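## Oketti, école de couture pour gens impatients

Oketti a ouvert dans une ancienne quincaillerie dont nous avons gardé l'enseigne, les tiroirs à vis et une partie de la clientèle. On nous demande encore des charnières. Nous n'en vendons pas, mais nous savons désormais où en trouver.

L'école a été fondée par Tormod Sjögren, tailleur de formation, et Dexter Esposito, qui avait raté tellement d'ourlets qu'il lui fallait bien un associé. Le premier enseigne la coupe. Le second tient les comptes, répond au téléphone et suit le cours débutants pour la troisième fois -- il progresse.

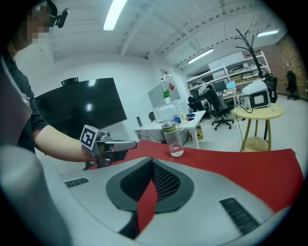
*À l'atelier, autour d'une table et d'un tissu rouge.*

Nos groupes comptent 12 élèves, pas un de plus : c'est le nombre de machines, et l'expérience du partage a laissé de mauvais souvenirs. On commence par un sac, on continue par une jupe ou un pantalon, on finit par le manteau Trultonen, patron maison réputé pour son col et pour les soupirs qu'il provoque.

Le stock de coupons occupe tout l'étage, soit 600 mètres de tissu achetés avec sérieux et rangés sans méthode. Servez-vous, notez la longueur dans le cahier, remettez le crayon à sa place.

Les inscriptions rouvrent en février. Pour la braderie de coupons, demandez Dexter. Pour les charnières aussi.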